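Diltuseo security uplift: progress report to the funder
Reporting date: October 30, 2018
Prepared by Severyn Antoniuk, Tonolum

Status: on schedule, one item open.

Work package 1, account hygiene. All 726 user accounts have been reviewed against the payroll list. 19 had no current owner and were disabled. Two-step sign-in is now compulsory for remote access and for anyone with administrator rights.

Work package 2, patching. The Aoki update server went live in the first week of the period. It covers 400 workstations. Machines that miss two update cycles are moved to a restricted network until they are brought up to date.

Work package 3, backups. Nightly copies are encrypted and held off site. A full restore of the finance share was tested and the file checksums matched. The mail archive has not yet been tested and remains open.

Work package 4, phishing exercise. A test message went to 100 staff. Results will be given by department only, with no names, in the December report.

Spending is within the approved budget. No change to scope is requested.

Simulated interior views
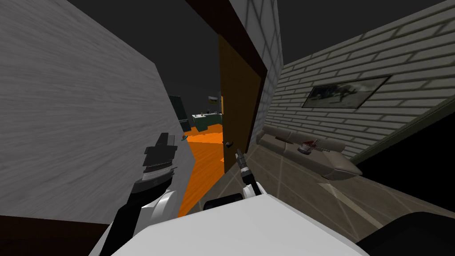
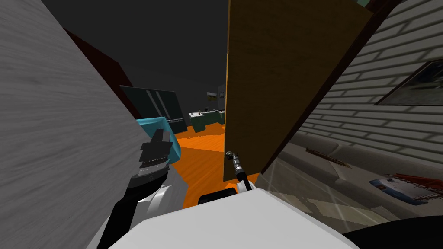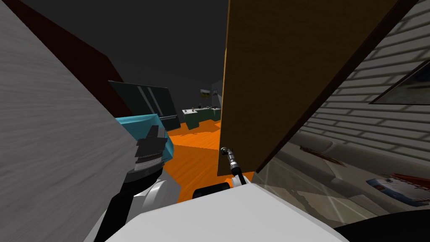
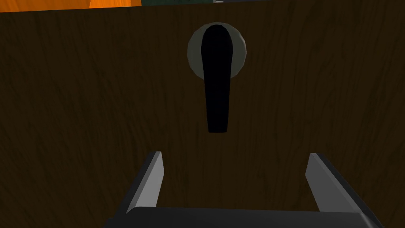

Shivam Thakur replied that the mail archive restore should be done before the next payment is released, and asked for the test log to be sent with the result.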